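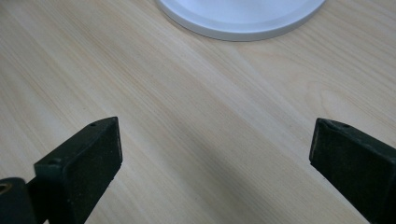

Somebody in last week's group asked whether it matters what a table is made of, so long as the food on it is any good, and couldn't we get on to the cooking. We'll get on to the cooking! But I'd like to spend this session on the surface first, and I'm going to be stubborn about it.

Setting and Serving, Session 5: Pale wood and white things

Have a look at the tabletop at the start of this handout. It's a light one, with straight, fine grain, and if you look for a minute you'll find it isn't one colour at all. There's creamy yellow in it and a pinkish tan, and where the shadow lies it goes a bit grey. I find beginners call all of this "beige" and then wonder why their napkins look wrong. Try to name at least two colours in any wood before you choose a cloth for it.

Then there's the white. A clean bright white on pale wood is about the easiest pairing going (I fall back on it whenever I'm in a hurry), and the thing that makes it work is the edge. A slightly raised rim catches the light and you get a thin line of shade where it meets the table. With a completely flat white piece you lose most of that, and on very pale wood it can look a bit like a sheet of paper someone's left out.

Which way does the grain run?

I always lay places along the grain or square across it. Diagonal grain is fine in a photograph but if you're seating people it makes the cutlery look crooked, even when you've been careful. Walk round to the chair side and check from there, as that's where your guest will be.

Looking after it

Oiled tops: wipe with a wrung-out cloth, dry straight away, never leave a wet glass. The tables in the Gestamden room get a fresh coat every June and please don't put anything on them for a full day after.

Lacquered tops: much more forgiving, but go easy on scouring pads. A satin finish will go shiny in patches if you rub one spot too hard, and you can't rub it back.

If you don't know which you've got, try a drop of water somewhere it won't show and keep an eye on it. I once skipped this at a lunch in Madoston and spent the afternoon with a hairdryer and a very cross host.

For next time

Bring one white plate or saucer from home, any size. Put it on your own table at breakfast and again after dark with the lamp on, and jot down what happens to the shade round the rim. Half a page will do. Drawings welcome, even bad ones (mine are dreadful).

Related handouts
Session 4: Cloths, runners and bare tables
Session 6: Lamps, candles and daylight
Session 9: Serving outdoors
Care sheet: Oiled wood in the Gestamden room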